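Is the Trirkness two-arm sorting kit worth it for a small shop?

Posted in Automation & Robotics

benchtop_marie

Hi all! I run a little mail-order business out of a rented unit (parts, batteries, tubes of this and that) and I'm looking at the Trirkness two-arm kit from Dranell. The quote came in at $3,080 for the arms, grippers and the frame, and the software is another 50 a month. What I want is for it to take stuff off the table and put it in the right bin while I pack boxes. My items are mixed – some shiny plastic bags, some hard packs, nothing heavy. Has anybody here lived with one for a while? I don't want to spend that money and end up sorting by hand anyway. Also, how much table do I need? Mine is kind of narrow.

Tiago Cardoso

I've had mine since May and I like it a lot, with some grumbling. Setup took me a whole Monday, mostly fighting with cables. Get the rails square to the table before you bolt anything else down, then do the arm alignment twice, because the first pass never seems to stick for me. The grippers are good on boxes and stiff packs. Clear bags are where it gets slow, since the vision has trouble with reflections, and you'll want to lower the lights a bit or move the lamp off to one side. I taught mine with 100 practice runs per item type and that got me to where I can leave it alone long enough to make coffee! For table size, go wider than you think. The arms come in from both sides and the elbows need room, so a narrow table is going to feel cramped. Also ask Dranell if they'll include spare fingertips. They did for me, but I had to ask.

fixit_lou

too expensive. get the Nikolovski single arm and a conveyor, done. my brother in law has one and its fine

packing_shed_ro

I went back and forth between this and the Fatstead kit and picked Trirkness, mainly for the support line (a real person picked up, and she knew the product). Lou's right that one arm is cheaper, but I tried one arm first and it kept shoving bags around the table when it should have been picking them up. With two you can have one steady the thing while the other gets a grip, and for floppy stuff that made a big difference for me. It isn't fast. I'm quicker by hand on a good day, but I'm not always there.

One more thing, the software subscription goes month to month, so ask for the trial before you sign up for a year. I'd also hold off on the bins Dranell sells with it, they're overpriced. 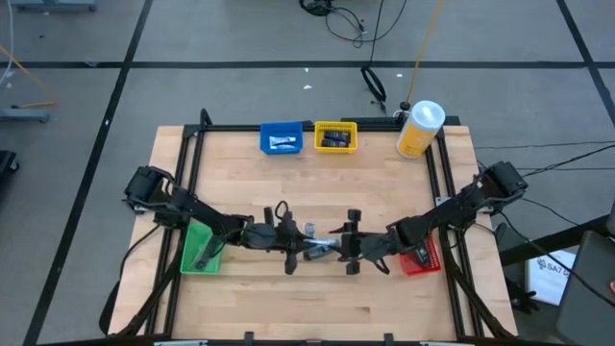 Bins are the part I'd plan first, before you even pay the deposit. Mine started out all the same gray and I was forever checking labels, so I switched to cheap plastic baskets and gave each kind of item its own color. Blue for the white tubes, yellow for the black packs, with those two along the far edge, and then green on the left and red on the right so each arm has one on its own side. Keep the middle of the table open for whatever's being picked. If your table is too narrow to put a basket on each side and still have a clear patch between the grippers, I'd get a new table before I got the kit. Oh, and measure how far the arms reach before you decide where the far baskets go – I had to move mine 4 times.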